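4. Adding a property for let

Read this section before you create your first listing in Stetero Lettings. You need a branch login with the Listings permission switched on. If the Add property button is greyed out, ask your branch administrator to change your role under Settings > Users.

4.1 Creating the record

1. From the main menu, choose Properties, then Add property.
2. Type the postcode and press Find. Pick the address from the list. For a new build that does not appear, choose Enter by hand.
3. Select the landlord. If the landlord is not on the system, save the record as a draft and follow section 3 first.
4. Enter the rent and choose Per month or Per week. The other figure is worked out for you and cannot be typed over.
5. Enter the deposit. A warning shows in amber if it is higher than the limit set for your branch.
6. Press Save. The record is given a reference made up of your branch code and a number, such as RIL-691.

Note: The reference stays with the property for good. Do not create a second record when a property comes back on the market. Open the old one and choose Relist.
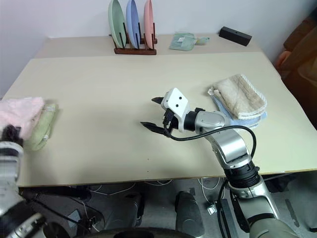 4.2 Photos and room order

7. Open the Media tab and press Upload. Files must be JPG or PNG. A listing can hold up to 24 photos.
8. Drag the photos into order. The first is used as the main photo on your own website and in email alerts.
9. Give each photo a room name from the drop-down. Photos without a room name go to the end of the gallery.
10. Floor plans go in the Plans box lower down the same tab. They do not count towards the limit.

Caution: Deleting a photo on the Media tab also removes it from any inventory that uses it. Check the Inventory tab before you delete anything from a property that is already let.

4.3 Required details

The Publish button stays off until all 13 required fields are filled in. Fields still to be done have a red bar on the left. The ones most often missed are council tax band, energy rating and the date the property is available from. If the energy certificate is on order, enter the order date and set the rating to Awaited. The Rillier office uses this setting for most new instructions. 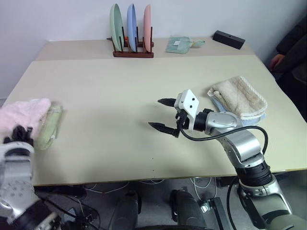

Can I change the rent after a listing has gone live?
Open the record, change the figure on the Details tab and press Save, then Republish. The old rent is kept in the History tab with the name of the person who changed it.

4.4 Publishing

11. Press Preview and read the listing through.
12. Tick the sites you want under Send to. Tamiru feeds are sent on the hour. Drultero feeds are sent overnight.
13. Press Publish. The status changes to Live.

Note: Branches with almost 22 or more live listings on one feed may see a short delay before the status changes. Do not press Publish twice.

To take a listing down, set the status to Let agreed or Withdrawn. It leaves your own website straight away and the outside feeds at their next send.

Section last revised May 3, 2025 by Hagos Tsegaye. The Awaited setting was added in the March release.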